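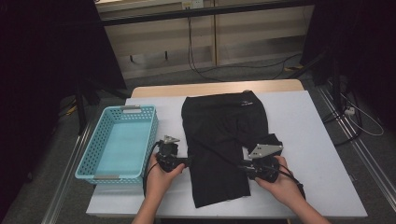
Folding and Basket Layout, Grundasley
Gallery 4 in the Cindier household series

The pages in this series cover small work areas in the home. Gallery 3 dealt with drying. Gallery 4 deals with the step after it: a garment is laid flat on a table, folded, and placed in a basket for carrying to the shelf. The notes apply to shorts, athletic pants and other light synthetics. Cotton shirts and towels behave differently and have their own page.

Surface

A smooth white top is used. Dark garments show their outline clearly on it, including the hem and the side seams, and lint is easy to find and wipe off. The same top is less useful for white socks, and for those we put a dark towel down first.

The top should be wiped dry before use. Synthetic fabric slides on a dry board and sticks on a damp one, and a stuck hem pulls the fold out of line.

Clear space is needed on the near side of the garment, at least the length of one leg. A fold made over the edge of the table sags and has to be done again.

Starting position

Waistband away from the person folding, legs toward the person folding. Elastic waistbands gather on their own and need to be pulled out to full width once before the first fold. After that they hold well enough.

If one leg is twisted, take it by the lower corner, lift it clear of the table and lay it down again. Pushing the fabric flat from above moves the wrinkle to another place. Lifting the corner lets the leg turn back by its own weight.

Printed logos are a useful reference. On most athletic shorts the logo sits on one side only, and deciding early whether it goes up or down keeps the stack consistent. We fold logo up.

Fold sequence for shorts

Lay flat, waistband far.
Bring one leg over the other, side seam on side seam.
Tuck the point of the rise inward so the outline is straight.
Fold the hem up to the lower edge of the waistband.
Fold once more if the piece is to stand on edge.

The result with adult sizes is a block 7 inches wide. It will stand on edge in a low basket when its neighbors support it. A single block falls over, and slick fabrics fall sooner. For a basket that is only partly filled, lay the blocks flat.

This sequence is a shortened form of the Dakik fold, which adds a turn at the waistband so that the block locks. The lock is useful for travel. For a shelf it costs time at both ends, and elastic left under tension in the lock picks up a crease.

Basket

A low plastic basket with perforated sides is used. The openings let air through, so a garment that is still slightly damp at the waistband can finish drying. They also make the basket light to carry and easy to rinse. The disadvantage is drawstrings. The ends pass through the openings and catch when the garment is lifted out. Tuck drawstrings inside the waistband before the second fold.

The basket stays to the left of the work. A right-handed person then finishes the last fold with the right hand and carries the block across without turning it over. Left-handed people should mirror the layout. The long side or the short side may face the person folding, depending on how deep the table is — on a narrow top the short side takes less of the working space.

Basket placement
Light blue basket at the left of the white top, with clear surface beside it. The beige strip marks the edge of the table, and the cabinet stands behind. 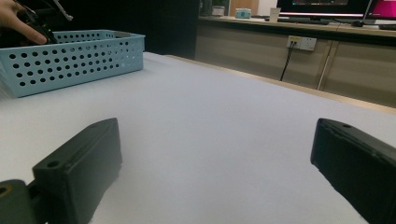 Zsófia Borbély wrote in March that she had used the left-hand position for a season and changed it. Her objection was that the basket ends up next to the supporting hand, and a long garment laid out in full then touches the rim. She sets hers on a chair at the same side, one level lower, and drops the blocks in from above. For shorts she sees no difference. For full-length pants she considers the chair better, provided the seat is wide enough to take the basket flat.

We tried the chair with full-length pants and agree on the rim. The added bending is noticeable with a large load. With a load of 6 pieces or fewer it is not. The table position remains our default for shorts.

Transfer to the shelf

Carry the basket to the cabinet and unload it there. Moving blocks by hand from the table to the shelf opens the folds. The Lengyel shelf insert listed in Gallery 2 takes two rows of blocks on edge, and its front lip has to be low enough to read the waistband labels over it. Ours was trimmed and sanded.

Load the oldest pieces at the front. Leave a finger's width at the end of each row — a row packed tight pulls the next block out along with the one wanted.

Related pages: Gallery 2, Shelf inserts. Gallery 3, Drying indoors. Gallery 7, Socks and small items.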